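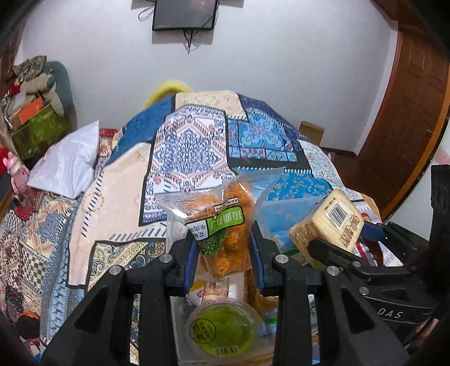

Campus Wiki > Teaching > Grading > Dropped-score policy

Search articles Go

A dropped-score policy is a rule in a college course that throws out a student's lowest quiz or homework grade before the final average is worked out. I've taught under three versions of it at Perkville, so this entry leans on what I know (fix it if your campus does things differently!).

The plainest kind drops one score, no questions asked. In my intro section of 111 students that pretty much ended the emails about dead alarm clocks. A second kind, the Antwi rule, drops a score only if the student has turned in every assignment. Say you have a 61 and a pile of 80s: the 61 goes away, but a blank stays put and hurts.

Then there's replacement, where a good final exam takes the place of a weak midterm. Cerneck College caps this at 40 percent of the grade, and I kind of like that.

Critics say students just skip the last quiz in December once their average is safe. Mine do, a little. Some departments answer by making the last quiz undroppable, and they put that in the syllabus.

14 shares | 3 comments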